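Home | Courses | Handouts | Reading Room | Contact

Letting Your First Property: Handout 4
The Inventory and the Deposit
Jul 30, 2024
By Liya Mekonnen

Welcome back, everyone, and thank you for all the good questions after the session on rents (I am still working through the ones on slips of paper!). This handout goes with the fourth evening and covers the inventory, which is the least glamorous document in the whole business of letting a home and the one I would save first from a fire.

An inventory is a written record of what is in the property and what state it is in on the day the tenant moves in. You and the tenant both sign it, you each keep a copy, and at the end of the tenancy you go round again with the same pages in your hand. If you say the hall carpet was clean and the tenant says it was stained already, the inventory is what settles it.

Our worked case is the two-bedroom flat at 41 Clallow Road, which most of you will remember from the rent exercise. The landlord, Tilahun Lettings, wrote "kitchen – good condition" and left it there. When the tenancy ended in June there was a burn on the worktop, and they wanted to keep 300 pounds of the deposit towards it. Do have a think about how you would feel as the tenant, reading those three words.
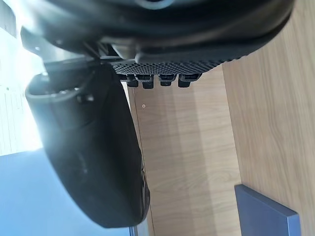 Who should write the inventory, the landlord or an independent clerk?
Either may do it, but a clerk's report tends to carry more weight in a dispute, as the clerk has nothing to gain from the result.

Now, fair wear and tear. A tenant is allowed to live in the place, bless them, and living leaves marks. Paint fades and carpets flatten by the door. You can't charge for that, and you can't ask for a new worktop in exchange for an old one either. In the Clallow Road case the worktop was well on in years, so the sum finally agreed was 74 pounds, and I thought that was generous.

For next time, please write up one room of your own home as if you were letting it. Go clockwise from the door, ceiling first and floor last, and describe each mark by its size and where it is. Don't forget the meter readings and the keys – people always forget the keys.

Related handouts
Setting a Fair Rent
Reading a Tenancy Agreement: the Kumitz House Case
Repairs and Who Pays for Them
Ending a Tenancy Kindly: Notes from Akent Court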